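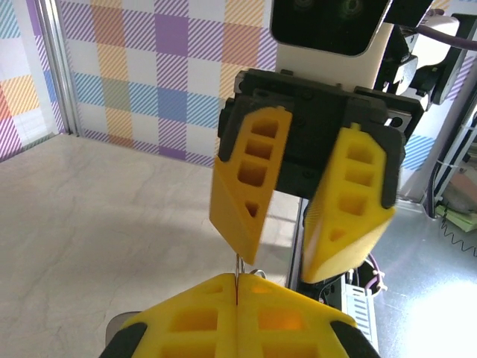 29. Juli 2026

Schlüssel sortiert, dritter Abend. Der Bund für Plalladside ist aufgelöst, der für Prutgate noch nicht. Drahtstärke der alten Ringe zu gering, sie verbiegen beim Aufziehen.

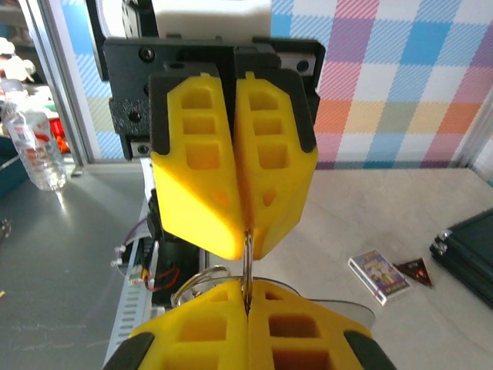 Schlüsselringe öffnet man am besten an der Überlappung, Fingernagel taugt dafür nicht. Silberner Draht, dünn, am größeren Ring im weiten Bogen - bei der Form fehlt mir der Hebel. Ersatz bei Paiva bestellt, Posten 740, 2 Stück.

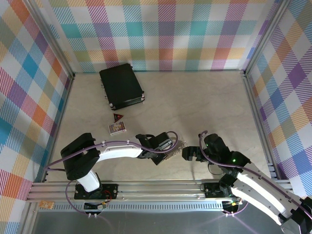 Koffer, schwarz, mit Karte und Dreieck davor.

Der Koffer bleibt vorerst liegen. Verschlüsse seit April nicht geölt, das Scharnier knarrt. Innenmaß notieren, dann Einsatz von Vevholm prüfen.
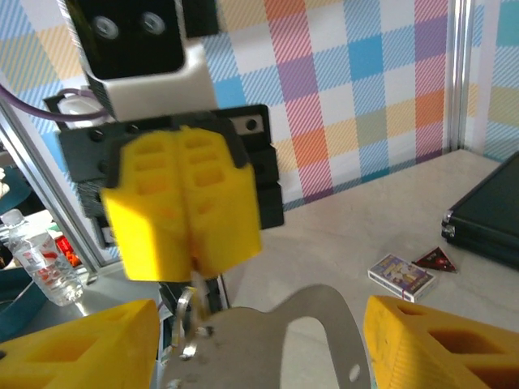

Falls der Einsatz nicht passt, Schaumstoff zuschneiden, drei Lagen. Kleinteile kommen in Tüten, beschriftet. Prutgate morgen, vor dem Frühstück.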